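### 3.2 Repertoire and audience size

We collected set lists from 80 evening shows by solo vocalists at two supper clubs, Hotum and the Grindton Rooms. The lists give 3,756 song entries, counting repeats. Each song was sorted by decade of first release and matched to the door count for that night.
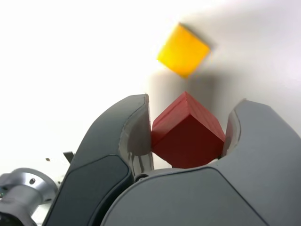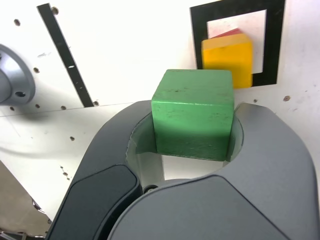 *Figure 2. A coloured cube held in a gray two-fingered gripper (first picture) and a green cube held in a gray gripper (second picture).*

Did older songs draw larger crowds? Only at Hotum, where nights built mainly on swing standards sold more seats than mixed nights. At Grindton the choice of songs made no clear difference, and the singer's past bookings at the club were a better guide to the door count.

Both clubs seat 100, so sold-out nights hide some of the demand — a limit we return to in Section 5. Medleys were entered song by song, following Van Acker. Encores were left out where the band leader had not written them down, mostly at the late shows in June.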